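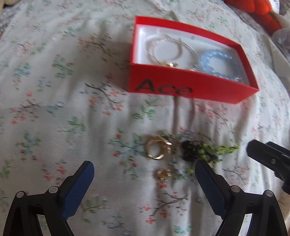

A red box of bracelets on a floral cloth, with more jewellery beside it.

Markthorpe Antiques and Collectors' Fair, 1 October 2019

We left home early and were parked by the time the gates opened. Parking is in the field behind the cattle market and costs £2, paid in coins to the man at the gate. Entry is £4 on top, or free after two o'clock, when a good number of the stalls have begun to pack up.

The fair fills both market halls and the yard between them. Furniture and garden pieces are outside, china and glass in the first hall, and jewellery, linen, books and coins in the second. The plan handed out at the door was last year's and had the two halls the wrong way round, so we started with china without meaning to.

China prices were lower than in spring. A part tea service by Ackroyd was marked at £50 – two saucers chipped, the pot sound – and it was still there when we left. There was plenty of pressed glass and very little studio pottery. One dealer had a tray of Kornitz clock parts, sold singly, which would suit anyone with a movement to mend. The dearest thing I saw all day was an oak press cupboard in the yard at £1260.

The second hall is warmer and much more crowded. Costume jewellery was the strongest section by a long way, and it pays to look through the mixed boxes before the cases. Clasps are worth checking, as several I tried would not close. Linen was good too, mainly tablecloths and pillowcases, with some embroidered pieces from Grorkia that the seller had priced by weight.

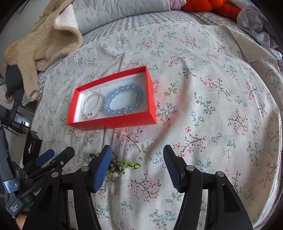
Open red box on a cloth printed with sprigs and blossom.

Food was a van in the yard selling bacon rolls and tea. The queue was long at midday. Toilets are in the auction office, up a flight of steps, and the ramp at the side was locked when we went past.

We bought a glass jug and a box of buttons. The next fair is in December, indoors only – the yard is closed over winter.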